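Type to search the blog
Search
No results yet

Robot club, second month: pushing the blocks

Feb 7, 2023

I have promised to write more often about our student robot club, so I will try. My English is still slow, please be patient with me.

Our project this term has the name Pirihi. The task is easy to say. A person writes a short sentence, for example "push the green star to the blue cube", and the arm must do it. It may only push. At first I was a little disappointed with this, since I wanted to pick things up, but Paora Tawhiri, who leads our club, told me to wait until I had tried it myself by hand with a stick. I tried. A cube goes where you want if you push in the middle, but a star turns around, and then you must go to the other side and begin again.

We are two teams. The other one writes the part that understands the sentence. My team, with Jarrah Ngata and me, works on the motion. We have now saved 3,703 pushes, and I have watched too many of them. Jarrah made the rule that every run begins with the blocks in a new arrangement, so the program can not learn only one picture of the board. We work on the big maple board, and the blocks come in blue, yellow, green and red.
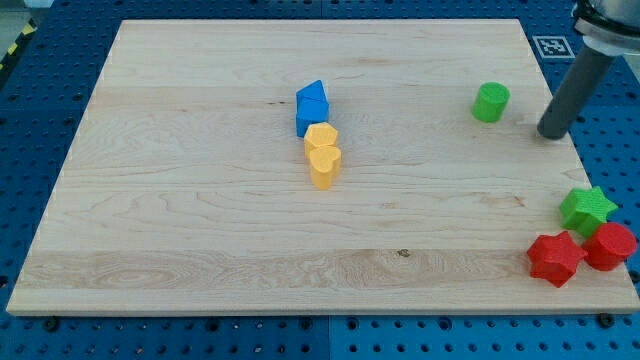
What is difficult now

The edge is our biggest problem. When a block stands near the right side, like the red cylinder and the green star, the arm has very little space to come behind it and push it back to the middle. For this we need a separate set of 400 pushes, all of them starting near an edge. I have begun to write the list of starting places, and it is boring work, but I like it more than I expected.

The second difficulty is the sentences. People do not say "hexagonal prism". They say "the yellow one", and then there is also a yellow heart, so which one do they mean? The other team wants the program to ask back. Jarrah wants it to choose the nearest block. We have discussed this for two evenings and it is not decided.

Next time I will write about how we measure if a push was good. If you are in a similar club and you have advice for the edges, please leave me a comment.

Recent posts
My first evening in the robot club
Learning to solder with cold hands
Notes from the Brillesari student contest
Why I changed my Karov keyboard
A small repair of the Dreteck lamp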